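Counting the cost before the arm arrives

March 28, 2025

The operations lead at a small fulfilment firm in Plastham has a spreadsheet with two tabs. One is called "quoted" and the other is called "real", and she would like it known that the second is a good deal longer.

Her firm packs stationery, paperbacks and small gifts for online shops. In February the owners asked her to price up some form of automation for the sorting tables. She asked not to be named, as she is still negotiating with two suppliers.

"The first one came in, drank our coffee and said it would pay for itself," she says. "I asked over what period, and with how many staff still standing beside it. He said he'd send something over."

He did, eventually. The brochure from Wullach showed a single arm lifting identical boxes from a belt. Her tables get books, soft bags, trays and loose odds and ends, often in the same order.

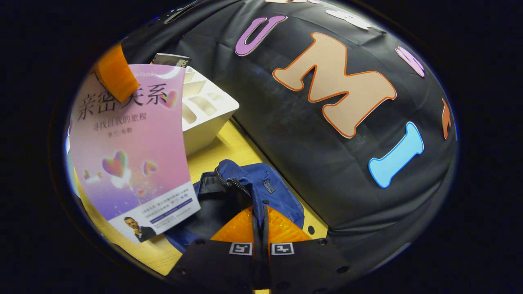

"Boxes are easy. Everybody can do boxes," she says. "Show me a bag with no shape to it, then a paperback, one after the other. If it needs a different hand for each, I want to see the price of both hands."

That question has shaped most of her budget. The sum she was first given to play with was £4,000, which she describes as "a nice amount for shelving". It might cover a hand-held gripper or two for recording how people pick things up, along with the hours of somebody willing to do it. It would not cover an arm, the guarding round it or a service contract.

The second supplier, Pasichnyk, takes that route. Staff carry out the task themselves with a gripper in the hand, and the recordings are used to teach the machine later. She is warmer towards this, though not by much.

"They told me 100 demonstrations would get us started. Started is a lovely word – it doesn't commit you to anything. I wrote it in the real tab with a question mark."

What bothers her is the labour. Every hour spent recording is an hour when orders are not being packed, and neither quote had a line for it. Nor did they mention what happens when a customer changes its packaging, as hers do all the time.
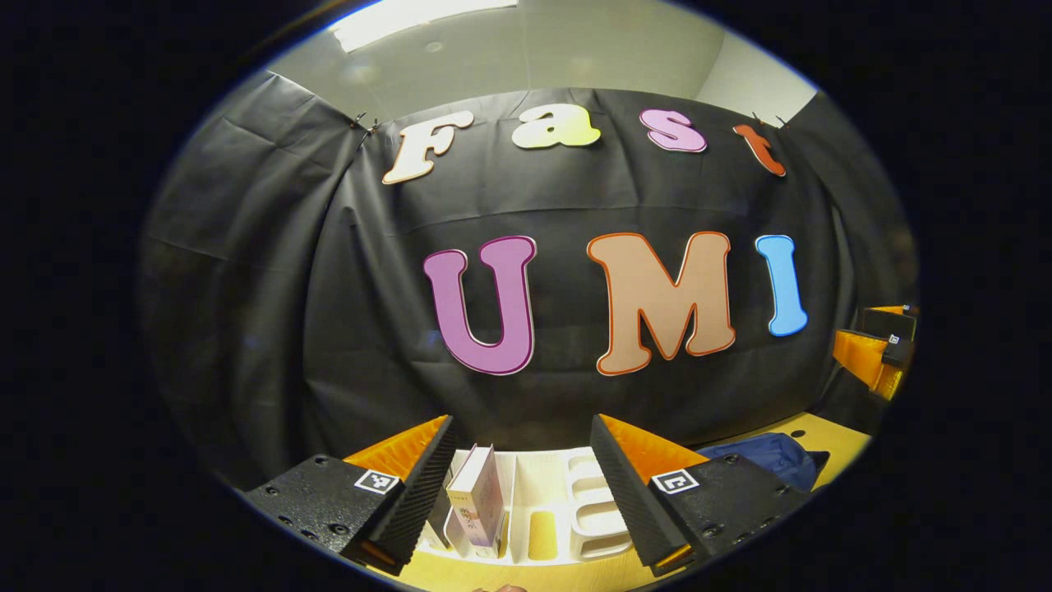 She has drawn up 23 questions and sends the same list to anyone who wants a meeting. Several are dull. Who replaces the finger pads, and what do they cost? Who owns the recordings if the contract ends? Can the thing be switched off by a temp on a Saturday?

"The dull ones are where the money goes," she says. "I've bought label printers. I know how this works."

She did visit a site in Edell where a similar system was on trial. She found the staff helpful and the machine slow. A manager there told her it was improving, and she has no reason to doubt him, but she noticed he had kept his full team on.

Has anything changed her mind? She thinks about it for a while.

"I'd rent one. Three months, my stock, my tables, and they take it away if it's no good. One of them has gone quiet since I said that."

The owners want a figure by the end of the quarter. She intends to give them the real tab, question marks included, and to ask for the shelving in the meantime.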